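Surov Trails: walking route notes and stage table
Version of May 24, 2022
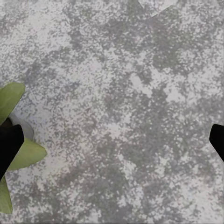 This package contains the stage notes for the Surov Ridge walk and two side routes, Jelta and Figueroa. The notes were collected by walkers and by three mountain guides during the last two seasons. I have put them in one table, so that small travel offices and independent hikers can use the same names, the same walking times and the same warnings. Before this, every office had its own list and the stages did not match.

What is in the package

stages.csv is the main table, one row for each stage.
huts.csv has the places to sleep, with beds, meals and opening months.
water.csv lists springs and taps along the path.
notes.txt is free text from the guides, translated into English by me. Please forgive the style, some of the guides write very short.

Fields in stages.csv

route: surov, jelta or figueroa
stage_no: number of the stage, starting from the lower village
start, finish: name of the village, hut or pass
hours_up, hours_down: walking time without rests
highest_m: the highest point of the stage in meters
grade: easy, moderate or hard
bus: yes if a public bus reaches the finish point in summer
remark: anything else the walker should know

The complete Surov route has 7 stages. Jelta has 3 and Figueroa has 2. Jelta leaves the main route at the end of stage 2 and comes back to it before the pass, so a walker can choose it in place of the higher path when the weather is bad. Figueroa is a separate walk to the lakes and returns to the same hut.

How the walking times were made

Each stage was walked by at least two persons, one of them a guide. We took the slower time. Rests, lunch and photographs are not included. A person who carries a tent should add one hour on every hard stage. On the stage below the pass there are more than 1000 meters of climbing, and I recommend to start it early in the morning, when the slope is still in shade.

Grades

Easy means a wide path with clear signs. Moderate means that the path is sometimes narrow or stony, but the hands are not needed. Hard means steep ground and places where a person afraid of heights may not feel good. The grade is for dry summer conditions. In snow the table should not be used at all.

Names of places

Many villages have an old name and a name on the government map. The table uses the map name first, and the old name is in the remark field. Drivers of the shared taxis mostly know the old one, so it is good to write down both.

Known problems

The bus field is correct for July only. In the other months the bus depends on the road.
Two springs in water.csv have no coordinates. The guides described them by words.
The hut at the end of Jelta stage 3 changed owner and I could not confirm the number of beds.
Meal prices were removed from this version, they became old too quickly.
In hours_down some cells are empty. It means that nobody from our group walked the stage in this direction. Please do not read it as zero.

Using the data

You can use and change the files for private trips and for commercial tours. Please write "Surov Trails, stage notes" somewhere in your program or on your page. If you operate groups, please send us corrections at the end of the season. The files were first prepared for the Rulgate travel office, which still uses them for its summer departures, but the office does not answer questions on the tables.

Corrections

Send the route, the stage number, the date of your walk and what was different. A short sentence is enough. Time corrections are accepted when two walkers report the same thing. A closed hut or a broken bridge I add immediately after the first report.

Maintained by Marcelino Calvo. The next version will be prepared when the huts send their new opening months.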